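Lost and found: what we have and how to claim it

The lost property shelf by the east stairs is full again, so it is time for a clear-out. Everything handed in since the start of the spring program has been logged, and anything left unclaimed will be given away or thrown out at the end of August.

Large items first. We have 2 folding umbrellas, a child's bicycle helmet with a torn chin strap, a navy raincoat with the name Begović inked on the label, and a canvas shopping bag containing a pair of indoor shoes. The raincoat has been on the hook since February. If you know the owner, please pass the word along.

Keys and cards are kept separately in the office and are not shown to visitors. If you have lost keys, describe the ring and the number of keys to Catrin Hughes at the front desk. She can check the drawer while you wait. Bank cards are held for one week and then returned to the issuing bank.

Water bottles remain the most common item. The log for the past year has 200 entries, and 52 of them are bottles. We no longer keep bottles past the end of the month in which they were found. They take up too much room and most are never collected. A name on the base in permanent marker is enough for us to get yours back to you.

Glasses are in the padded tray next to the sign-in book. Please try on only the pair you think is yours. Last month a member took the wrong reading glasses home to Bilgate and the right owner spent a week looking for them. Both pairs are now where they should be.

Single gloves will be kept until the end of June. Scarves and hats have been washed by Mateja Babić and are hanging on the rail outside the Hokholm Room. Mateja has asked that people take the hanger down with the scarf and put it back empty, as pulling scarves off sideways has already bent the rail once.

Small loose items go into the gray bins on the worktable. These are things that turn up under benches, behind radiators and in the corners of the sports hall: balls, computer bits, and so on. Borislav Kos sorts through them on the first Monday of the month. Small items are not logged one by one, so please come and look for yourself instead of calling.

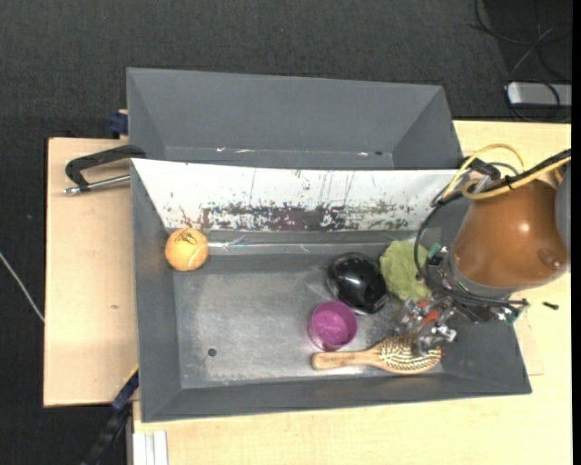 Small items on the worktable, including an orange-yellow tennis ball.

If the tennis ball is yours, ask at the front desk. Tennis balls still unclaimed in August will go to the junior group, which can always use more. Anything electronic will go to Spyros Vukčević, who tests it before it is offered to members. Items that do not work go to the recycling point on Fomley Road.

To claim something, come to the front desk during opening hours and sign the book. For clothing and bags we ask for a short description before we bring the item out. For the small items bins, no description is needed, but please sign for what you take. If you are collecting for someone else, write their name next to yours.

Found something in the building? Hand it in at the desk the same day and tell us which room it was in. Please do not leave things on the windowsills by the entrance. Two jackets left there in April were gone by the evening, and we have no record of who took them.

Questions about the log can be sent to Jiahui Lei through the office mailbox. The next list will appear in the August newsletter.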